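Storage Crate and Tote Check - Hukilora Packing Room
Date: May 3, 2019
Checked by: Chrysanthi Karras
Signed off by: Magdalini Stergiou

Mark each item OK, FIX or N/A. Leave a comment for anything marked FIX.

1. Crates stacked no higher than the shoulder line on the wall - OK
Comment: One stack by the door was over the line. Taken down before I moved on.

2. Aisle to the back exit clear - OK

3. Rims and corners free of cracks - FIX
Comment: Two gray totes have split corners, both from the old Vitoritz order. Tagged and set by the dock door. Do not put them back on the shelf. Glykeria has the form for replacements.

4. Handles firm, no sharp edges - OK
Comment: Run a gloved hand along the underside too. A burr on the underside is easy to miss.

5. Floor of crate sound, no bowing - OK
Comment: Press down in the middle with a flat palm. Grid floors flex a little and that is fine. A white stress line is a FIX.

6. Crates emptied before return to shelf - FIX
Comment: Found strapping ends and a box cutter blade in a returned tote. Second time since October. Blades go in the metal tin, every time. Brynhildur will bring it up at shift change.

7. Crates clean - OK
Comment: Labels peeled, some glue left behind. Warm water and the stiff brush will do it. No solvent on plastic.

8. Labels face out and can be read from the aisle - FIX
Comment: Bottom row is turned the wrong way again.

9. Shelf load sign in place - OK
Comment: Sign reads 400 lb per shelf. It is fading and should be reprinted before the next check.

10. Step stool feet and treads - OK

11. Lids stored flat - N/A
Comment: Lids are over at Kimum until the new rack is up.

Open items from last time: the loose floor mat by the scale is fixed. The light over bay 58 still flickers - Ankica has put in a second request.

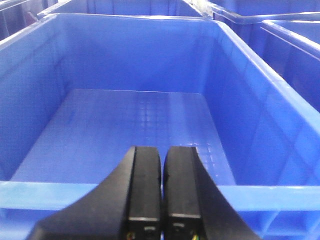 Blue crates stay on the lower shelves for now. Anyone who needs one for outgoing orders should sign it out on the clipboard and write down the bay it came from. Split totes get handed in to Glykeria with the tag still on.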